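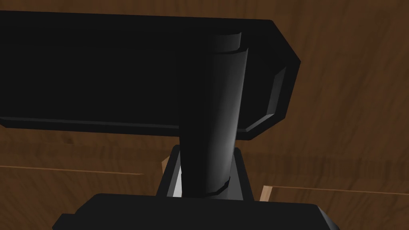

Sticking and Squeaking Doors: What to Check First

Most doors that stick don't need planing. Wood takes up moisture in June and gives it back once the heat comes on, so a door that rubs in summer may swing freely by winter. Check the hinges before you take any wood off.

Open the door halfway and lift it by the edge. If it moves up and down, the hinge screws are loose. Tighten them by hand, top hinge first. If a screw just spins, take it out, pack the hole with wooden toothpicks and wood glue, snap them off flush and leave it overnight. Then drive the same screw back in.
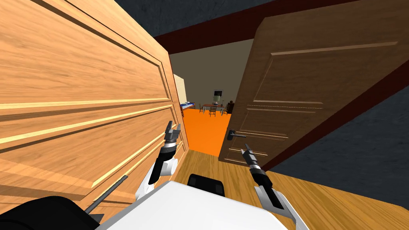 Paneled doors in a light and a darker wood.

Paneled doors collect dust along the moldings, and the dust turns gummy if you spray polish straight on it. Use a dry paintbrush first, then a damp cloth wrung out hard. Work from the top down. I do ours every 30 days or so - more often in the hallway.

For squeaks, pull one hinge pin at a time, wipe it clean and rub it with candle wax or petroleum jelly. Cooking oil goes sticky, so leave it in the kitchen. 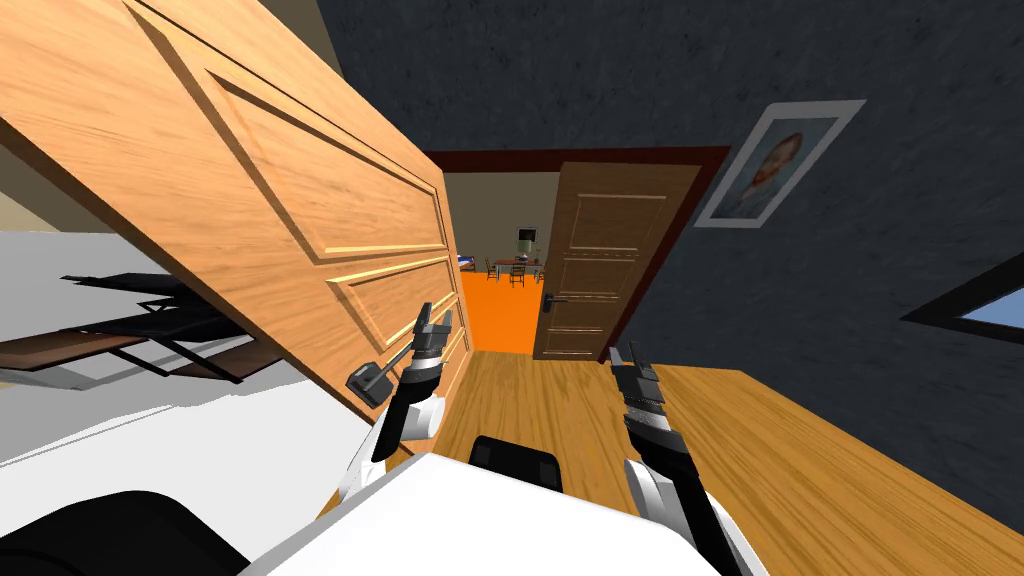 A lever handle that droops usually has a loose set screw or a tired spring. Try the set screw first. It sits on the underside of most levers and takes a small hex key. If the lever still sags, the spring is probably worn and it's easier to replace the whole set. Take the old one to the store with you and match the hole spacing.

Gerrit Cuypers wrote in to say he rubs a pencil on the latch when it catches. That works too - wipe off the extra graphite or it will mark your sleeves.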